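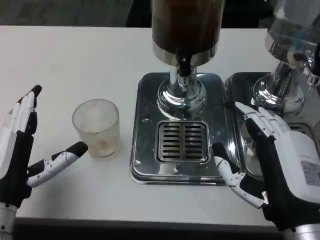
Travier Breakfast Notes

Last updated: Jun 11, 2021
2 min read

A text collection of 2,543 short notes on what small guesthouses put out for breakfast, and what their guests said about it. I love this stuff, and I hope you find something good in it!

What's inside

Each row in notes.csv is one note. The columns are:

- house_id: one of 66 guesthouses
- meal_part: bread, hot food, fruit, drinks, spreads or other
- note: free text, usually a sentence or two
- lang: language of the original note
- translator: initials, blank if the note was written in English

Maëlys Courtois translated the French notes and Oskari Rissanen did the Finnish ones. Both kept the slang wherever they could, so "the good crusty end" shows up a lot (bread people have strong feelings).
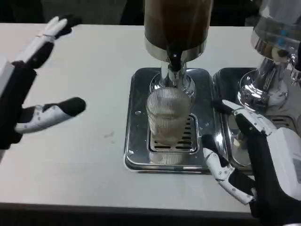 Drinks are the messiest part. Some hosts wrote "juice" and left it there, while others gave the fruit, the farm and how long it sat in the fridge. I left these as written. If you want cleaner labels, drinks_tidy.csv has 600 rows sorted by hand by Merja Nurmi, and it's a joy to read through.

Known gaps

- 6 houses sent notes only in February, so fruit looks thin there
- prices are missing
- "porridge" covers oats, rye and rice; check the note text

Using it

Free for study, teaching and plain curiosity. Please credit Travier Breakfast Notes and leave the house IDs as they are. Found a typo, or a jam I filed under fruit? Open an issue and I'll fix it in the next version.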